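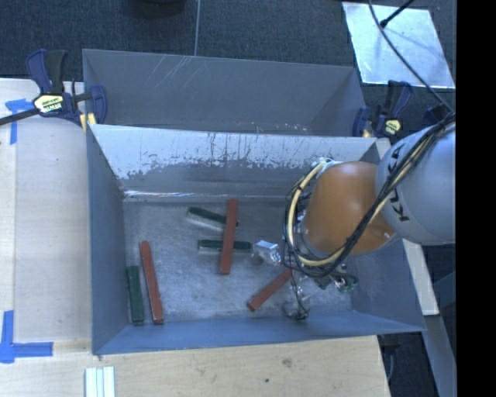 Ausgabe 43, Seite 18

Mitarbeiterin oder Mitarbeiter für Kartengestaltung und Papeterie gesucht (Teilzeit)

Das Atelier Solberg gestaltet und druckt Einladungen, Menükarten, Urkunden und Etiketten für kleine Auflagen. Wir sind ein Team von fünf Personen und suchen ab Juli Verstärkung in der Gestaltung. Die Stelle ist zuerst auf ein Jahr befristet, eine Verlängerung ist von unserer Seite gewünscht.

Was Sie bei uns machen

Sie entwerfen Rahmen, Bordüren und Schmuckelemente für unsere Kartenreihe Zokora. Diese Reihe gibt es seit vier Jahren, sie arbeitet mit gezeichneten Blättern, feinen Linien und viel leerem Raum. Im Herbst soll eine zweite Reihe dazukommen, die noch keinen Namen hat. Dafür brauchen wir Entwürfe für Hochzeit, Taufe und runde Geburtstage, jeweils mit Umschlag und Anhänger.

Daneben setzen Sie Texte von Kunden in vorhandene Vorlagen ein. Das ist weniger schön als das Zeichnen, aber es macht einen guten Teil der Woche aus, und wir möchten das lieber gleich sagen. Manche Kunden ändern einen Namen dreimal. Hier hilft Geduld am Telefon.

Die Druckvorbereitung lernen Sie bei Nighat Bukhari. Sie leitet bei uns die Werkstatt und prüft jede Datei, bevor eine Platte bestellt wird.

Was wir erwarten

Eine Ausbildung in Mediengestaltung, Grafik oder Illustration, oder eine Mappe, die dasselbe zeigt. Ein sicheres Gefühl für Schrift ist uns wichtig, besonders für den Abstand zwischen Buchstaben bei großen Überschriften. Sie sollen mit einem Programm für Vektorgrafik selbstständig arbeiten können. Kalligrafie ist willkommen, jedoch keine Bedingung.

Deutsch brauchen Sie so gut, dass Sie einen Korrekturabzug lesen können. Ich selbst habe die Sprache erst als Erwachsener gelernt und weiß, dass dies mit Übung gut geht. Mit unseren Kunden in Festthorpe schreiben wir auf Englisch.

Was wir bieten

18 Stunden in der Woche, verteilt auf drei Tage nach Absprache. Vor den Feiertagen kann ein Samstag dazukommen — dieser wird mit freien Stunden ausgeglichen. Einen Tag pro Woche können Sie nach der Einarbeitung zu Hause arbeiten. Reste von Büttenpapier und Karton dürfen Sie für eigene Arbeiten mitnehmen, und davon gibt es immer reichlich. Über das Gehalt sprechen wir im ersten Gespräch, nennen Sie uns bitte Ihre Vorstellung schon im Anschreiben.

Bewerbung

Wir bitten um einen kurzen Lebenslauf und höchstens zwölf Arbeitsproben in einer Datei. Mindestens 2 davon sollen Entwürfe mit einem Zierrahmen sein, gern auch in einer frühen Fassung mit Bleistift. Zeugnisse können Sie später nachreichen. Bitte senden Sie keine Originale mit der Post.

Wer zu einem Gespräch eingeladen wird, verbringt einen halben Tag im Atelier und setzt eine kleine Karte nach unserer Vorgabe. Dieser halbe Tag wird bezahlt.

Fragen zur Stelle beantwortet Stellan Amundsen, telefonisch am besten vormittags zwischen neun und elf Uhr. Bewerbungen gehen an das Büro, zu Händen von Sixten Björklund, mit dem Stichwort »Kartengestaltung«.

Sixten Björklund
Atelier Solberg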